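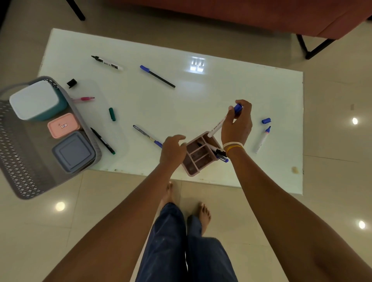
Grusik is a small company that teaches robot arms to tidy up. We work on the ordinary jobs that fill up a day in a house or a school: putting pens back in an organiser, matching caps to markers, clearing a table so that somebody can use it. We record people doing these jobs by hand, from head height, and use the recordings to train the software that drives our arm, which is called Hudix. A session can be as simple as one person standing barefoot at a glossy white table, dropping a blue-capped marker into a pink desk organiser while other pens and loose caps lie where they were left. Most of what we know about tidying we have learned at tables like that one.

Much of the rest we learned from a fault in our second year, and it explains how we are organised now. Customers ask about it, so we have set it out on this page.

What went wrong

In October we had two Hudix arms on trial at Sitompul, an after-school club with a craft room. The arms worked when the children had gone home. A member of the club's staff would switch one on, stand back behind a line of tape and let it clear the tables.

On a Saturday morning Arnulfo Arango was there to watch a run. The arm picked up a marker with its cap off and carried it towards the organiser. Partway there it stopped, went back to the table and closed its gripper on a patch of light. It found nothing to hold and pressed down harder. The force limit should have stopped it at that point. It did not, and the arm pushed until the table slid and struck Arnulfo on the hip. He had stepped over the tape to move a chair. He pressed the stop button and the arm stopped.

Arnulfo had a bruise and took the Monday off. No children were in the building. We ended the trial that morning and told the club why.

What we found

There were two separate faults, and it took us longer than we would have liked to see that.

The first was in the recordings. We had trained the arm on 4,000 clips, and nearly all of them were made at matt tables in our own workshop, under even light. The club's tables were shiny. A window or a ceiling lamp reflected in a shiny surface is small, pale and sharp at the edges, and to our software it looked enough like a white marker cap to be worth picking up. The arm had just picked up a marker without a cap, so it went looking for one.

The second fault was more serious. The force limit was set in the same piece of software that chose what to pick up. When the arm failed to grip something, that software treated the failure as a weak grip and raised the limit for the next try. The rule had been written months earlier for thick felt pens that kept slipping. Nobody had gone back to ask what it would do if there was no pen. The missing check was ours, and we said so in our report to the club.

What we changed

The force limit is now held in a separate controller made for us by Plostach. The picking software cannot change it. If the arm meets more resistance than it should, it stops and stays stopped until a person resets it by hand.

The arm is allowed one failed grip at any spot. After that it leaves the spot alone and shows an amber light.

We threw out the old test set and recorded 1,010 new clips in homes and classrooms, on polished tables, tiled floors and glass, with the curtains open and the lamps on. We ask people not to clear up first. Stains stay on the table, caps stay off, and trays and baskets stay where they are – half over the edge if that is how they were left. Clear plastic trays still give us more trouble than anything else, and Hudix is not yet sold for use with them.

The tape has gone too. Each arm now has a floor mat that stops it when somebody steps inside its reach. We test every mat before it leaves us by stepping on it 60 times at different points. One missed step and the mat goes back.

Who we are

Takumi Yokoyama started the company and runs the workshop. He wrote the original grip rule and asked for that to be mentioned.

Zahira Setiawan is in charge of safety. Her post did not exist before the October fault. She can stop any trial without asking anyone, and has done so twice – once for a worn cable and once for a mat that was slow to respond.

Anjani Wijaya plans the recording sessions and checks the clips before they are used. People who record for us are paid by the session, and they can have their clips removed at any time.

Yolanda Pastor looks after customers and answers the fault line. Arnulfo still works here and now does most of the installations.

Reporting a fault

If you have a Hudix arm and it does something you did not expect, press the stop button, leave it switched off and ring the number on the base. Please do not move what is on the table until Yolanda has spoken to you. A photograph of the table from where you were standing is a great help, even if you think the fault was a minor one.

The full report on the Sitompul fault is available on request. We send it with every quotation.

Share this page
2 comments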